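Thread on the Hasent rules for hand-held grippers, all 26 pages of them.

1/ Nine pages on naming files. One line on pads: "inspect regularly." Regularly when?
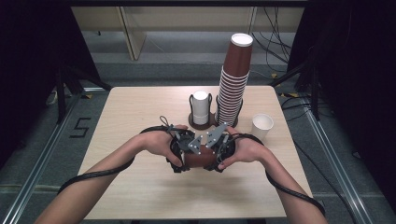
Domora copied that line into its own guide and called it a standard. Sure.

2/ My rule would be dull. Lifted pad edge, stop and swap it. 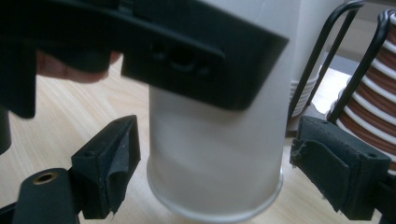

Frayed pads, fingers open either side of a cup.

3/ They also want 15 minutes of training before anyone picks up a cup. Who checked that 15 is enough? 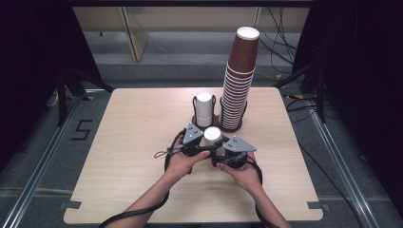
4/ Still waiting on Hasent's reply.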